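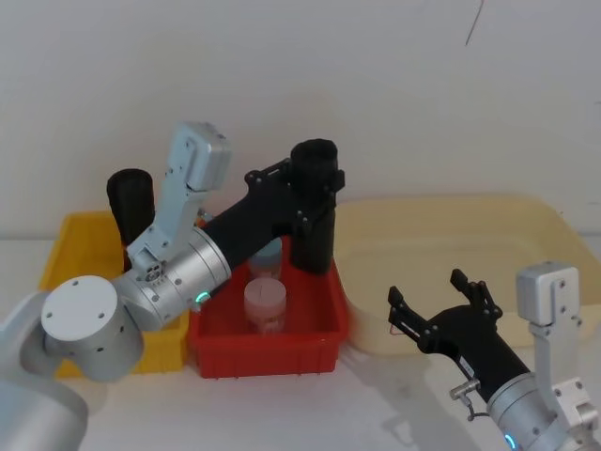

Fig. 1. White tabletop, plain white wall

## Do white rooms make it harder to read?

Started from a complaint in our own library. People say the white study rooms tire your eyes out, the old brown ones dont. We wanted to see if reading speed changes at all.

**Method**

Two rooms at the Denden building, one white, one with dark desks and green walls. 70 students, each read a passage of 3,506 words split over both rooms. Passage was from the Trilunell reader, level 5. Blinds down, ceiling lights on. Timed on phones. Afterwards a short form on tired eyes, headache, glare.

We started on a Monday morning and ran into December. Heating was off in the green room the first week, so a few people kept their coats on. Might matter.

**Results**

Speed: hardly any difference. Slightly faster in white, but well inside the spread.

Comfort was another story. Over half ticked "glare" for the white room, hardly anyone did for the green.
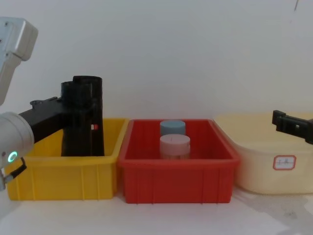

Glossy paper made it worse, several wrote that in the margin. Bùi (our main source) found the same with magazines, though with older readers. The Vonditz lighting guide says to use matt surfaces and move the lamp to the side, we didnt test this.

**Problems**

- same room order for most poeple, should have swapped
- no light meter, so "bright" is just our opinion
- 2 forms lost

Next time: matt desk covers, same room, before and after.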